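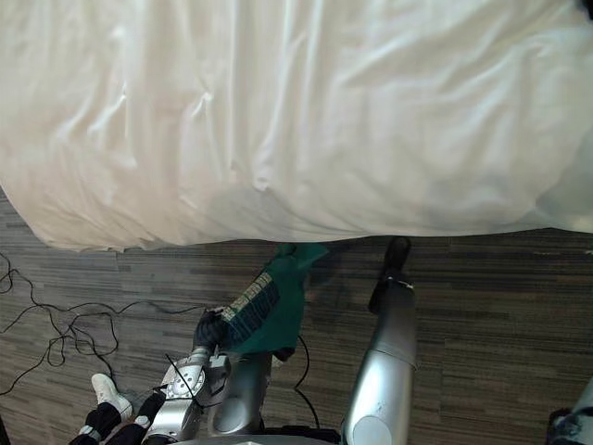 살림백과 > 침실 > 침구 > 듀베

대문 최근 바뀜 무작위 문서 찾아보기 편집 안내

듀베(duvet)

듀베는 깃털이나 솜, 양모, 화학섬유 같은 충전재를 천 주머니 안에 넣고 누빈 도톰한 이불을 말합니다. 보통 겉에 커버를 따로 씌워서 쓰고, 커버만 벗겨서 빨아요. 한국에서는 그냥 '이불솜'이라고 하거나 '속통'이라고도 하는데, 저는 어릴 때부터 속통이라고 불러서 이 문서에서도 자꾸 속통이라는 말이 튀어나올 겁니다. 양해 부탁드려요! 같은 물건을 두고 매장에서는 듀베, 컴포터, 차렵이불, 구스 이불 등등 온갖 이름을 붙여 파는데, 이름 문제는 아래에서 따로 다룹니다.

저는 이 살림백과에서 침구 쪽 문서를 주로 쓰고 있고, 예전에 Wostdale에 있는 작은 숙소에서 두 해 동안 객실 정리를 했습니다. 그래서 아무래도 숙소식 흰 이불 이야기가 많습니다. 한옥 민박이나 요를 까는 방에 대해서는 '요와 보료' 문서를 쓰신 분이 훨씬 잘 아세요.

이름에 대하여

듀베라는 말은 프랑스어에서 왔고, 원래는 새의 솜털을 가리키는 말이에요. 그래서 깐깐하게 따지는 분들은 솜털이 들어 있어야 듀베라고 하시는데, 요즘은 속에 폴리에스터가 들어도 다들 듀베라고 부릅니다. 저도 그렇게 씁니다(매장에서 따져 봐야 서로 피곤하기만 하더라고요).

컴포터(comforter)는 커버 없이 그대로 덮도록 겉감까지 마감한 누비이불을 말할 때가 많아요. 차렵이불은 솜을 얇게 두어 누빈 이불이고, 커버와 속이 한 몸이라 통째로 빨 수 있습니다. 그러니까 커버를 벗길 수 있느냐가 제일 쉬운 구분법인데, 커버를 씌우게끔 끈고리가 달린 컴포터도 있어서 사실 칼같이 나뉘지는 않습니다. 영국 쪽 오래된 카탈로그를 보면 또 다른 이름이 나오고, 호주에서는 또 다르게 부른다고 해요. 이 문서의 토론란에 이름 논쟁만 한참 쌓여 있으니 관심 있는 분은 그쪽을 봐 주세요.

생김새와 구조

겉에서 보면 그냥 네모난 천 덩어리지만 안은 꽤 나뉘어 있습니다. 충전재가 한쪽으로 쏠리지 않게 누빔선을 넣거나 안쪽에 얇은 천으로 칸막이를 세우거든요. 누빔선만 박은 것은 얇고 납작한 편이고, 칸막이를 세운 것은 칸마다 봉긋하게 부풀어요. 손으로 쓸어 보면 커버 위에서도 칸이 느껴지는 이불이 있고 전혀 안 느껴지는 이불이 있습니다.

침대 위에 펴 놓았을 때 한쪽만 불룩하다면 두 가지 경우가 많아요. 충전재가 칸을 넘어 몰렸거나, 속통이 커버 안에서 돌아갔거나. 앞의 것은 햇볕 드는 곳에 널고 손바닥으로 툭툭 쳐 가며 펴면 꽤 돌아오고, 뒤의 것은 어쩔 수 없이 커버 입구를 열고 모서리를 다시 찾아야 합니다. 위에서 아무리 문질러도 안 펴져요. 저 그거 한 계절 내내 문질러 봤습니다.

네 귀퉁이에는 대개 작은 고리가 달려 있고, 커버 안쪽에는 짝이 되는 끈이 있습니다. 단추로 끼우는 것도 있고 똑딱이도 있는데 저는 끈파예요. 똑딱이는 세탁기를 몇 번 돌리면 꼭 한쪽이 찌그러지더라고요. 긴 변 가운데에도 끈이 하나씩 더 있으면 아주 좋은 커버입니다. 큰 이불은 귀퉁이만 묶으면 가운데가 처지거든요.

충전재

거위털과 오리털은 가볍고 잘 부풀어요. 솜털과 깃털의 비율을 라벨에 적어 놓는데, 솜털이 많을수록 폭신하고 값이 올라가고, 깃털이 많으면 묵직하고 가끔 깃대가 천을 뚫고 나와 찌릅니다. 자다가 발바닥에 콕 찔리면 그 밤은 그걸로 끝이에요.

양모는 털 이불보다 덜 부풀지만 몸에 착 붙는 맛이 있고, 땀이 많은 분들이 좋아하십니다. 다만 집에서 빨기가 까다로워서 저는 사 놓고 세탁소만 들락거렸어요. 목화솜은 무게감이 있고, 오래 쓰면 뭉쳐서 솜틀집에 맡겨 다시 타야 합니다. 우리 할머니 댁 장롱에 있던 게 전부 이거였는데, 무거워서 가슴이 눌리는 그 느낌을 아직도 그리워하는 사람이 저 말고도 많을 거라고 믿습니다.

폴리에스터 솜은 값이 싸고 집에서 막 빨 수 있고 금방 마릅니다. 얇은 여름용이라면 저는 이걸 권해요. 겨울용은 취향 문제인데, 열이 갇히는 느낌이 싫다는 분도 있고 그게 좋다는 분도 있고요.

흰색 커버

숙소 이불은 왜 죄다 하얀색이냐는 질문을 정말 많이 받았습니다. 객실 일을 하던 사람 입장에서 말하자면, 흰 천은 전부 한꺼번에 뜨거운 물로 빨 수 있고, 색이 바래서 짝이 안 맞을 일이 없어요. 얼룩도 바로 보이니까 골라내기 쉽고요. 집에서는 반대로 바로 보이는 게 괴로운 분들이 많죠(커피를 침대에서 드시는 분들!).

흰 면 커버의 단점은 구김입니다. 빨아서 잘 말려 씌워도 한 번 앉았다 일어나면 자국이 남고, 옆에서 빛이 들어오는 방이면 잔주름에 전부 그늘이 져서 실제보다 훨씬 구겨져 보여요. 같은 이불인데 흐린 날은 반듯해 보이고 맑은 날 오후에는 엉망으로 보입니다. 길게 접혔던 자국은 특히 끈질겨요. 보관할 때 반으로 접어 둔 선이 며칠씩 남는데, 분무기로 물을 살짝 뿌리고 손바닥으로 바깥쪽으로 당겨 쓸어 주면 꽤 옅어집니다. 다리미는, 글쎄요, 손님 오시는 날 정도만 씁시다.

직조에 따라서도 많이 달라요. 퍼케일은 바삭하고 구김이 또렷하고, 새틴직은 매끈하고 구김이 둥글둥글하게 집니다. 워싱 처리한 면이나 리넨은 아예 구김을 멋으로 보는 쪽이고요. 저는 Curton 퍼케일 커버를 오래 썼는데 첫해에는 종이처럼 뻣뻣해서 후회하다가 이듬해부터 갑자기 좋아졌습니다. 지금은 단종이라 더 권해 드릴 수도 없네요.

크기와 늘어뜨림

침대보다 이불이 얼마나 커야 하느냐. 이건 정답이 없고 매트리스 두께랑 침대 높이에 달렸습니다. 매트리스 옆면을 덮는 정도가 보통이고, 밑단이 바닥 가까이까지 내려오게 쓰는 집도 있어요. 길게 내려오면 침대 밑이 가려져서 방이 정돈돼 보이고, 프레임이 좀 못생겼어도 티가 안 납니다. 대신 청소할 때 자꾸 걸려요. 청소기를 밀다가 밑단을 빨아들여 본 분이라면 그 소리를 아실 겁니다.

바닥에 끌리는 것과 바닥 바로 위에서 멈추는 것은 차이가 큽니다. 끌리면 먼지가 묻고 밟히고 커버 밑단부터 해져요. 밑단과 바닥 사이에 그림자가 가늘게 질 만큼만 띄워 주면 길게 늘어뜨린 느낌은 그대로 있으면서 훨씬 깨끗하게 씁니다. 카펫 타일을 깐 방에서는 특히 신경 쓰세요. 짧고 빳빳한 파일이 흰 천을 붙잡고, 짙은 색 보풀이 밑단에 붙어 옵니다. 돌돌이로 떼면 되긴 하는데 매일 할 일은 못 돼요. 바닥에 전선이 지나가는 방이라면 밑단에 덮이지 않게 한쪽으로 몰아 두시고요. 이불 밑에 숨은 선은 꼭 발에 걸립니다.

밑단을 수평으로 맞추는 일은 생각보다 어렵습니다. 한쪽이 쑥 내려가고 반대쪽이 슬금슬금 올라가 있는 건 이불이 비뚤게 놓인 것이니 침대 발치에 서서 양손으로 잡고 돌려 맞추면 되는데, 가운데만 처졌다면 속통이 커버 안에서 미끄러진 거예요. Wostdale에서 저한테 일을 가르쳐 준 Jhonatan Villanueva는 밑단만 보고 "끈 안 묶었지?" 하고 맞혔습니다. 매번 맞았어요. 정말로 안 묶었으니까요.

커버 씌우기

방법은 크게 두 갈래입니다.

뒤집어 씌우기: 커버를 뒤집어 놓고 두 손을 안으로 넣어 먼 쪽 귀퉁이를 안에서 잡은 다음, 그 손으로 속통 귀퉁이를 함께 쥐고 커버를 훌렁 뒤집어 내립니다. 키가 크고 팔 힘이 있는 분에게 맞아요. 저는 머리 위로 이불이 쏟아져서 몇 번 갇혔습니다.

말아 씌우기: 뒤집은 커버를 침대에 펴고 그 위에 속통을 포갠 뒤 귀퉁이 끈을 묶고, 입구 반대쪽부터 김밥처럼 돌돌 맙니다. 끝까지 말면 커버 입구를 양쪽 끝에서 뒤집어 말린 것을 감싸고 다시 펴요. 마술 같고 재미있습니다! 힘이 거의 안 들어서 큰 이불일수록 이쪽이 편해요. 처음 하면 꼭 입구 방향을 거꾸로 놓는데, 한 번 틀려 보면 그다음부터는 안 틀립니다.

씌운 뒤에는 발치 쪽 두 귀퉁이를 잡고 위아래로 크게 턴 다음 내려놓으세요. 공기가 들어가 봉긋해졌다가 천천히 가라앉는데, 그때 손으로 가운데에서 바깥으로 쓸어 줍니다. 가라앉기 전에 누르면 주름이 그대로 눌려요. 지퍼나 단추 입구는 발치로 가게 두고요. 입구가 얼굴 쪽으로 오면 밤새 턱에 단추가 닿습니다.

세탁과 보관

커버는 저는 베갯잇과 같이 돌립니다. 다만 지퍼나 단추를 꼭 잠그고 넣으세요. 열어 두면 양말, 수건, 베갯잇이 전부 커버 안으로 들어가서 한 덩어리가 되어 나옵니다. 속통은 라벨을 먼저 보시고, 털 이불을 집에서 빤다면 세탁보다 건조가 문제예요. 겉이 말랐어도 안쪽 칸은 축축할 수 있어서, 꺼내서 주물러 보고 덩어리가 잡히면 더 말려야 합니다. 덜 마른 채로 장에 넣으면 냄새가 배고, 그 냄새는 잘 안 빠져요.

철이 지나면 천 가방에 넣어 위에 아무것도 올리지 않고 보관합니다. 압축팩은 자리를 확 줄여 주지만 털 이불에는 권하지 않아요. 꺼내 놔도 예전만큼 안 부풀더라고요. 폴리에스터는 그나마 괜찮았습니다. 저는 10월에 미리 꺼내 하루 널어 두고 November, 그러니까 11월부터 겨울 이불을 덮습니다(달력에 영어로 적어 두는 버릇이 있어서 그만 그대로 옮겼네요).

옛 카탈로그 이야기

Groscombe 침구점의 1897년 상품 목록에는 솜털 이불이 품번 1091로 실려 있는데, 설명에 "하녀 둘이 펼 것"이라고 적혀 있습니다. 복사본으로만 봤지만 저는 이 구절이 너무 좋아요. 큰 이불을 혼자 펴느라 침대를 빙빙 돌아 본 사람이라면 공감하실 겁니다. 같은 목록에 커버는 따로 나오지 않고 위에 덮는 홑청만 있어서, 그때는 지금처럼 주머니식으로 씌우지 않았던 것 같다는 의견이 토론란에 올라와 있습니다. 저는 목록 한 권으로는 모르겠어요. 다른 해 목록을 갖고 계신 분은 꼭 연락 주세요.

Grajales의 면 100% 커버에 대해 물어보신 분이 계셨는데, 제가 써 본 건 베갯잇뿐이라 이불 커버 쪽은 비워 두었습니다. 써 보신 분이 채워 주시면 됩니다.

같이 볼 문서

차렵이불, 홑청, 매트리스 커버, 요와 보료, 솜틀집, 카펫 타일

마지막으로 고친 때: 2023년 10월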